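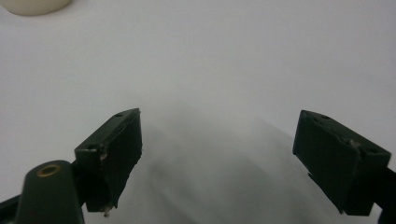 I have a new table and I am going to talk about it for a while, so get comfortable.

Those of you who have been reading since the apartment on Brakell Street will remember the old one. It was my aunt's, it was brown, it wobbled, and every time I wrote anything on it I had to slide a magazine under the paper or the pen went through. I loved it for a long time. Then in May one of the legs gave up for good while I was rolling out dumpling dough (the dough survived, thank you for asking) and I spent the whole summer working on the kitchen counter, standing up, with flour in my sketchbooks.

So! A white table. Plain white top, no grain, no pattern, no fancy edge. I got it secondhand from a woman out in Stundbridge who was closing her sewing room, and she wanted 75 dollars for it. I would have paid more. Please don't tell her. It's 182 centimeters long, and I only know that in centimeters because her tape measure was a metric one and I wrote it on my hand. My friend Myung-ja Bae came along with her van and we got it in on the diagonal with the back door tied down with a bathrobe belt, and drove home at the speed of a parade.

What I didn't expect is how much I'd enjoy the color. I thought white would be cold, or that I'd feel like I was eating breakfast at the dentist. But it changes all day long! In the morning it goes a little blue, and by late afternoon it has turned the color of the inside of an eggshell. Shadows look wonderful on it. They go all soft and gray and smudgy at the edges, and I have caught myself moving my hand back and forth over it like a cat with a sunbeam when I was supposed to be paying bills.

It's also wonderful for finding things. On the brown table I lost needles, beads, one earring and an entire contact lens. On this one every crumb shows up like it's on stage. That does mean I wipe it a lot more than I ever wiped the old one, but I've gotten to like the wiping. Warm water, a drop of dish soap, an old T-shirt. Tea comes off. Pencil comes off. Turmeric did not come off right away, and I had a bad evening over that, but baking soda paste and patience took care of nearly all of it and the rest faded by the window over the next week or so.

I've made myself one rule, and it's that the table gets cleared every night. Everything goes back in the cart or up on the shelf, even if I'm in the middle of a project. I was sure I'd hate this. I had 49 quilt squares laid out in the order I wanted last weekend and picking them up felt like a crime, so I stacked them row by row with a scrap of paper on each row, and it took three minutes to set them out again the next morning. And I swapped two of them while I was at it and the whole thing looks better.

The quilt is from a pattern called Plostitz, by the way, for the people who asked under the last post. It's all half-square triangles and it is much friendlier than it looks. I'm doing mine in rusty reds with one very loud yellow. I'll show it when the top is pieced, which at my current speed will be sometime around the holidays.

Still to figure out: a lamp. The ceiling light puts my own head in the way of everything I'm cutting. Myung-ja thinks a clamp lamp, but I'm scared of what a clamp would do to the edge, so maybe a floor lamp with a long neck that I can swing over. If you have one you love, tell me in the comments, especially if it doesn't droop after a month. I also want a stool, and I have my eye on one at Le Goff that spins. I don't need it to spin. I'd like it to, though.

Off to cut more yellow.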